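Home | About Treloar | Trade Desk | Openings | Contact

Wanted: One Person Who Reads Customs Tables for Pleasure

Treloar Trade Review is looking for an assistant editor for its export and import pages. The job is full time, the pay is respectable by the standards of publishing, and the coffee is included in neither.

We put out a monthly paper for people who ship things to other people. Our readers sell tractor parts, mattress springs, birdseed and hymn books, and they want to know who is buying, at what duty, and whether the port is on strike again. Most of what they want is already printed somewhere in a government table, in small type, under a heading like "Other articles, not elsewhere specified." Your work would be to go in and get it.

A fair sample: last May our desk found that a country with no railroad had taken delivery of 1,021 railroad lanterns. A lazier paper would have called it a misprint. Kelly Lambert spent two weeks writing to shipping agents and learned that they were going onto fishing boats, where they apparently do very well. We ran it on page 3. It drew more mail than our whole series on tariff reform, and we have tried not to be bitter.

What you would do

You would read the monthly returns when they come in and mark anything odd. You would write short items, usually under 200 words, and one longer piece an issue. You would answer letters from exporters, some of whom believe we set the exchange rate. Every so often you would telephone a freight forwarder at Skikholm before six in the morning, that being the only time he picks up, and ask him politely what is in the crates.

You would also look after the Grumby, our card index of commodities. It holds 1,129 headings and was begun by someone who filed rope under "Ships," string under "Stationery," and twine under both. We have been meaning to fix it. That could be you.

What we want

Some experience with trade figures, whether in a customs broker's office, a shipping line, a bank or a warehouse with a good ledger. A degree is welcome, and so is the lack of one. You should know the difference between a long ton and a short one and have been annoyed by it at least once. A second language helps. Liudmyla Sydorenko reads four and still gets handed the dull ones.

We do not need a visionary. We had one, and he redesigned the masthead.

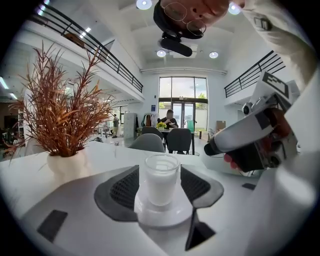
Declan Greenwood would like it added that the hours are longer than this notice lets on, that the week the annual returns land is a misery from end to end, and that he has stayed on through almost 101 issues all the same, chiefly to find out what happens to the price of cork. We have added it. He also says the chair by the window is taken.

How to apply

Send a letter, a résumé and one item of up to 150 words, based on any published trade table you like. Pick a number that made you stop and tell us why it is there. If you couldn't find out why, tell us whom you asked. Please leave out charts.

Letters go to Marjorie Bramwell at the Treloar office, marked "Assistant Editor." She reads all of them, generally on the train, and replies to all of them, generally in pencil. Interviews take a morning – bring a sandwich – and include an hour alone with the Grumby.

The post is open until it is filled.

Recent items

Gesero raises its duty on buttons, again
Who is buying all the left-hand gloves?
Jamie Pilkington on demurrage, part two
Letters: the long ton defended
Freight rates for May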